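March, twenty past four, packing bench

Back on the orange bottles this afternoon, after a morning lost to the Okeke cartons (wrong flaps again, I've written to them and kept a copy in the drawer). Estela Villalba wanted the detergent set sorted before the new labels go round, and I was glad of a quiet job with a mug of tea within reach. We'd been standing the bottles up all last week and I never liked it, so today everything goes on its side on the green mat, necks all the same way, shoulders close but not pressed together. It looks so much tidier! The clear caps are easy to compare like this too, and you get a proper look at the blue and white on the labels.
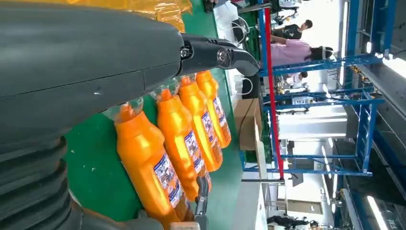
Notebook 33, p. 46

Carrying on from the row. I've gone back and forth on what to put under them, because the green mat is lovely to work on but does show every drip, and Baltasar Huenchumán swears by a sheet of plastic that you can just bundle up at the end of the day. We tried the yellow one over part of the table. It wrinkles terribly, and I'm not convinced a bottle sits as well on a crease as it does on the bare mat, but I said I'd give it a fair go and I will. Perhaps taped at the corners? Must ask him whether there's any of the Witura tape left, the wide one.

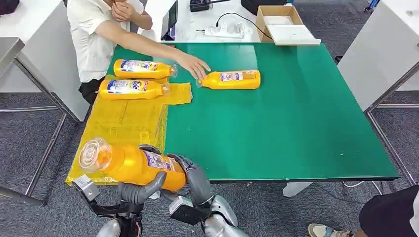 Orange bottles, one on the bare mat and one on the yellow sheet.

Still to do: write up the cap notes for Estela, find the Florkel tray (last seen under the sink), and put bin 422 back on the low shelf where people can reach it. Also order more label sleeves, the 600 pack, and have them sent to the side door this time.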